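Bench notebook, key rack rig, Apr 11, 2020
Long fingers vs. short fingers, low light
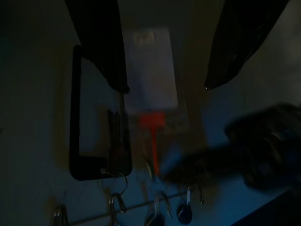

Left a note on the shared page asking if anyone minded me staying on the long fingers for another round, and the reply from the Clusham end was that I should stop fussing with fingertips and fix the exposure first, because a wrist camera that can't hold a sharp edge in the dark will make any gripper look bad. Fair enough! I'd half decided that myself but hadn't written it down, so now it's written down. I'm still doing the fingers though, since they're already bolted on and the exposure thing means digging into the Tritura driver again (I was in there last month and I'm not over it).

So, where I am. The arm is the Ortner, same one as always, running off the old controller. The long black fingers are the ones with the narrow tips. The short ones are the fat pads I like for boxes and hate for everything else. The job is keys and tags off wall hooks, which sounded easy when I offered to do it.

Did 30 tries with the long set, mixed targets. The tips get in between neighbors really nicely, much better than the pads ever did, and I can come in from above without shoving the next item along the rail. What they don't do is hold. If the tips close on something flat and thin they're fine, and if they close on anything rounded it swivels and I lose it. The teardrop fob is the worst of the lot. It turns sideways the moment there's any pressure on it and then I'm pinching the thin end. I tried dropping the closing speed and that helped a little, maybe, I'd want more runs before I swear to it.

The short pads got 16 tries before I gave up. I know that isn't a fair comparison and I'll do the rest when I'm in a better mood. They grip like anything once they're on, but getting on is the problem – they bump the hook, the hook bumps the neighbor, and then everything is swinging and the tracker has no idea what it's looking at.

Which brings me back to the camera. The view between the long fingers is good, there's a proper gap and you can see the target right up to contact. With the pads I lose most of the middle of the picture. But it's so dim in that corner that any movement smears, and a white card just turns into a pale patch with something reddish on it that I couldn't read if you paid me. The tracker loves the orange-red strip. It'll find that one with the lights practically off. It is much less keen on a dark key in a black holder, and I can't blame it, I had to hunt for it myself.

Controller stuff, so I don't lose it: position loop gain is at 2180 for the long fingers now. I had it at 1126, which was left over from the pads, and the tips were chattering on approach and I spent way too long tightening screws that weren't loose. If you swap the fingers, change the number! I've taped it to the inside of the toolbox lid. The force limit I left alone.

Also tried the Flirkside arm's wrist bracket on the Ortner just to see. It fits if you leave out one washer, and it moves the camera back far enough that both tips stay in view the whole time, but then it fouls the cable when joint five goes past halfway. Took it off again. If somebody wants to print a version with the cable notch on the other side I would be very happy, the drawing is in the usual folder with a silly name.

Next:
Fixed exposure, shorter, and see how much noise the tracker will put up with.
Small lamp on the left of the rack, where it falls off to nearly black.
Rubber sleeves on the long tips. I've got a bit of heat shrink that might do for a first go.
Finish the pads runs (sigh).
Write back to Clusham and say yes, okay, exposure.

The rig is booked for the other project from the start of May, so the sleeves need to happen before that or wait until I get the bench back. Long fingers are staying on overnight, gain set to match, please don't home the arm without moving it off the wall first.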